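To: members list, Wultville Community Kitchen
Date: 2020-05-10
Subject: Re: Sandwich entries for the members' recipe booklet

Dear members,

The booklet office thanks the member whose message is quoted below. As several others have written with the same concern, the reply is being sent to the full list.

> I had planned to send in my fried bologna and pickle sandwich,
> which I make on the cheapest white bread I can find. The call
> for recipes in March asked for "dishes suitable for the family
> table." I eat this one standing up, over the sink. Does it
> qualify, or should I send the lentil loaf again? Also, must I
> name the brand of mustard?

The sandwich qualifies. The wording of the March call was carried over from the previous edition and was never intended to exclude snacks, late suppers or food eaten away from a table. The lentil loaf remains on file and need not be sent again.

Brand names should be left out unless the dish fails without them. "Yellow mustard" is sufficient. The Amato Street group has asked for an exception in the case of its tuna melt, and that request has been granted for the cheese only.

1. Length and form

Each entry may run to 144 words, not counting the list of ingredients. Please give amounts in cups and spoons, and state how many people the dish serves. An entry that serves one is acceptable. Members may submit no more than 2 sandwiches each; spreads and relishes are counted separately.

Please do not write "season to taste" for anything containing canned meat. The test cooks at Tollau Hall found last time that salt had been added twice in nearly every such recipe — once in the can and once in the pan.

2. Titles

Titles should say what the food is. "Peanut Butter and Onion on Rye" is clear. "My Secret Shame" was submitted by three households and cannot be indexed. A remark on the circumstances in which the dish is eaten may be placed beneath the title, in one sentence.

3. Page allowance and pictures

The Ridance format allows 14 pages for the sandwich section, including the index. Pictures are printed without captions and are grouped together at the end of a section. 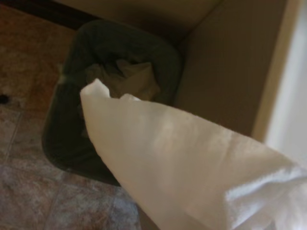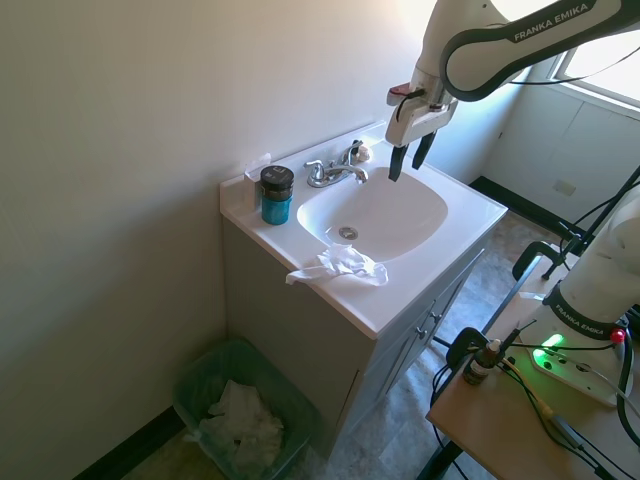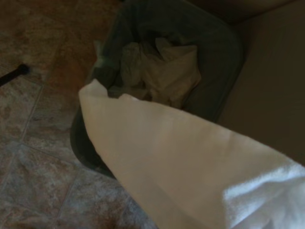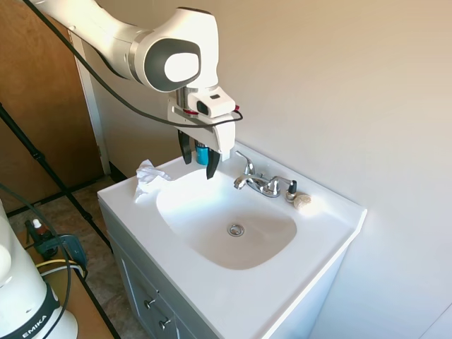
4. Entries already received

Entries sent before this message will be edited to the rules given here and returned to their authors for approval. Changes to ingredients will not be made without consent. Where two entries are nearly the same — there are at present several versions of grilled cheese with grape jelly — the authors will be asked whether they wish to share a page.

Replies should go to the booklet office and not to the full list. Kindly put the title of the recipe in the subject line.

Booklet Office
Wultville Community Kitchen
P.O. Box 934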